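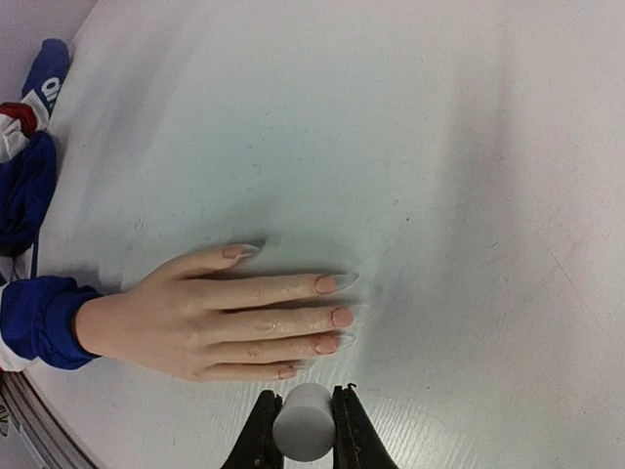
A visitor's hand flat on the table and the gripper holding a small gray cylinder, at our open day.

How to Run a Hands-On Robot Table at an Open Day

Posted October 11, 2018, by Pramila Jaiswal

We have put on an open day at the Sundham workshop every May for a good while now, and the robot table always has the longest line. People will walk past a very nice poster to get to something that moves! After this year's I promised Gemma Gatti, who is setting up the same thing over at Stimholm, that I would write down how we do it. I've put in the small stuff too, so forgive me if I go on a bit.

What you need

A small arm with a two-finger gripper and a camera at the wrist
A table with a clear, light top (ours is round-cornered and white, and well scuffed by now)
Light cylinders or blocks that fit the gripper, 18 if you can manage it, as they roll away and go home in pockets
A screen big enough for the people at the back of the line
A stop button on a long cable
Two people to run it, plus one to talk

Step 1. Set up the night before

Bolt the arm down and run it through the whole routine with the table exactly where it will stand the next day. If you shift the table afterward, do the positions over. I moved ours "just a hair" one year to get at an outlet and spent the first part of the morning apologizing.

Wipe the top, and then leave it alone. Specks and old scratches don't bother our setup at all, but a puddle of cleaning spray under a bright lamp certainly does.

Step 2. Slow everything down

We run at 14 percent of full speed for visitors. It feels painfully slow when you know the machine — Satish Mathur grumbles about it every time — but to someone who has never stood next to a robot it looks just right. Set the grip force as low as it will go while still holding the part. Test it with a cylinder you don't mind losing.

Step 3. Let the visitor settle in

Ask each person to lay one hand on the table, palm down, fingers together, and keep it still. Show them with your own hand first. Bring the gripper in from the side of the table where the operator stands, with the part already held, and stop short of the hand. Let them look at it for a bit. Most people laugh, and some pull back, and either is fine.

Loose sleeves get pushed up. Long nails are no trouble as long as the hand stays flat, and coats and bags can go wherever they like so long as they are out of the arm's path. Anything dangling, like a lanyard or a scarf, comes off.

Step 4. Do the handover

Once the visitor nods, have them turn the hand over. The operator says "open" out loud and then releases. Always say it out loud, even on your fiftieth go. Keep the other operator on the stop button the whole time, and don't let that person answer questions, however nice the questions are.

Step 5. Show them the camera view

This is my favorite part. Put the wrist camera up on the screen and let people find their own hand in it. From there the tips of the gripper are always at the bottom of the picture, and a little cylinder can look as big as a thumb. Children want to wave at it, so leave time for waving.

Step 6. Keep the line moving

We planned for 50 people and handed out numbered tickets, which Tamsin Villanueva thought of and which saved us a great deal of shuffling. Swap operators often. Your voice goes before your feet do.

A few things that went wrong

The screen went to sleep twice. Turn that setting off.
We printed 1000 flyers and brought most of them back.
Fabrice Baudry's spare cable for the stop button was in his other car, so pack yours in the same box as the arm.

If you try this and find a better way to do step 4, please write to me at the workshop. Gemma, the foam pads are still on the shelf by the door whenever you want them.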